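Ticket 3185 - Kitchenware: cloudy film on steel, stain ring in mugs
Status: Open, waiting on vendor
Opened: June 29, 2020
Product: Kirano dish powder, 54-wash tub
Location: staff kitchen, Jivadance studio

Problem as reported

Steel dishes are coming out of the wash with a dull film in the middle. The rims stay shiny. The forks and spoons look fine from a distance but feel slightly chalky on the handles. The plastic mugs have picked up a smell, a bit like wet cardboard, and two people have complained that tea tastes of soap.

We changed from liquid to the Kirano powder when the last bottle ran out. Nothing else has changed that I know of. Same sink, same sponges, same drying rack. Everything is washed by hand in a tub of warm water.

Step 1. Rewashed one place setting (plate, fork, spoon, mug) with the powder at the amount on the label, one scoop to the tub. Rinsed once, dried with a towel, set on the counter and checked in daylight.
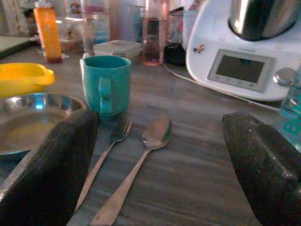

Result: no real change. The center of the plate is still cloudy. Ran a fingernail across it and got a faint white line, so at least part of this is a deposit and will come off.

Step 2. Same setting, half a scoop, rinsed twice. Slightly better on the cutlery. Plate the same. Mug still smells if you leave it upside down for an hour.

Step 3. White vinegar on the plate, 200 ml, left for 18 minutes, then rinsed. The film lifted on the side that was covered and stayed on the side that wasn't (the plate was sitting tilted). Looks like hard water scale plus powder that never fully dissolved. The label says to dissolve it in hot water first. We have been shaking it straight into a warm tub.

Step 4. Dissolved the half scoop in a cup of kettle water before adding it. Washed the rest of the steel this way. Film is clearly less after one wash. Did not vinegar these, so we can compare later.

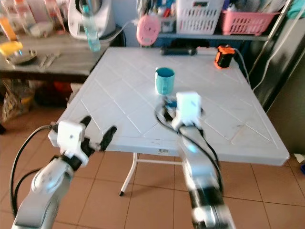 The smell in the mugs is a separate issue and I am now fairly sure it comes from how they are put away. They go on the shelf stacked and rim down, and no air gets in. For the test I am leaving one out, right way up, with nothing in it. The folding table is the spot for now - the teal-blue cup near the middle is the test mug, so please don't wash it or put it back with the others. The power strip along the back edge stays where it is, but keep drips away from it. If you need the table for lunch, move the mug to the counter.

Step 5 (pending). Check the test mug after two nights. If the smell is gone, all mugs get stored upright and unstacked. If not, soak in baking soda and repeat.

Notes

Wultuvier, who supplied the tub, replied to the first email asking for the batch code. It is printed under the lid and half of it has rubbed off. Sent them what I could read. They offered a replacement tub or a swap to the Carré liquid. I asked them to hold both until step 5 is finished.

Do not use steel wool on the plates. One has already been scratched and the marks hold the film worse than before.

If the vinegar bottle is empty, the spare is under the sink behind the trash bags.

Next update after the mug check. Leaving this open.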